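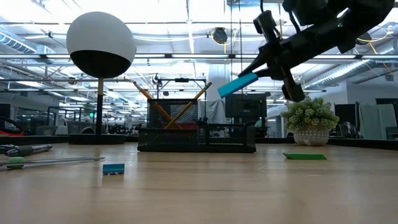 A machine that needs a whole minute for one cup is still welcome in her kitchen, Sewwandi Mondal told the meeting, as long as she does not have to stand next to it for that minute.

7/11/26
By the Skurska news desk

Her remark came near the end of an open evening at Stikden, where people from shops and homes in the area were asked which chores they would give to a robot today. Tidying a table was the most common answer. Folding clothes was second, and many people added that they did not expect it soon.

Stikden has worked on table tidying since May. In its latest test, an arm had to pick up small things one by one and put them in their place. The company says the arm finished 82 percent of the tasks without help from a person. Flat blocks and tiles were on the easy side. Thin objects lying close to the table were harder, and so were things standing near a plant or another item that must not be pushed over.

The shop owners had different questions. Wijesinghe, a hardware store with 16 employees, wants help with returning small goods to the right shelf after closing time. The store tried an arm for 6 evenings this spring. According to the manager, it was careful but slow, and one employee had to stay in the building to restart it. The store did not continue, but it will look at the next version.

Covuvico, which cleans offices, was more positive. It believes that desks can be the first real job for such arms, because the same pens, cups and papers come back every day. Floors and bathrooms will stay with people for now, the company said.

No price was given at the meeting. Stikden plans to place arms in 7 homes for a longer trial and is still looking for families who want to take part. Mondal has put her name on the list. She asked if the arm could also learn to empty a dishwasher, and was told that this is not part of the trial.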